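Lekville Allotment Association
Minutes of the spring meeting, held in March in the small hall at Bedley Road, 7 p.m.

Present: 16 members. Apologies were received from three members.

1. Minutes of the last meeting
The minutes of the December meeting were read and accepted with one correction. The plot named as 12B must be 12A.

2. Water
The new tank of 1,000 litres has been ordered from Boateng and will be delivered before Easter. The old tank stays in use until then. Members on the lower side complained again that the pressure is too weak in the evening. It was agreed to water the upper plots before 6 p.m. and the lower plots after this hour, as a trial until June.

3. Paths
The main path is in bad condition between the gate and the compost area. One offer was received from Marnov for gravel. The meeting found the price too high and asked the secretary to obtain a second one. Members are reminded that each plot holder must cut the grass on his or her half of the side path.

4. Seating place by the gate
The meeting discussed whether to pave a small place beside the gate, where two benches could stand. Some members prefer grass. Others said that grass there becomes mud every autumn. A pattern of squares in two shades was discussed, and most members liked the idea, but not in strong colours.

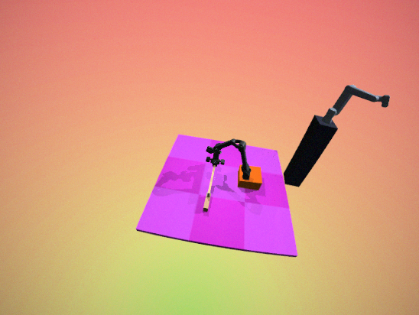
Item 4: square platform with nine tiles in two shades of magenta, computer drawing.

A vote was taken: nine for paving, five against, two did not vote. The cost must not go over 100 pounds, without the benches. The colour will be decided at the next meeting.

5. Seed exchange
The exchange will be held in April at 10 a.m. Please write the name and the year on every packet — last time many packets had neither.

6. Any other business
A member asked if hens are allowed. The rules say nothing about this, so the question is moved to the next meeting. One garden fork was left in the shed and can be collected there.

The meeting closed at 8.40 p.m. Next meeting: June, same place, 7 p.m.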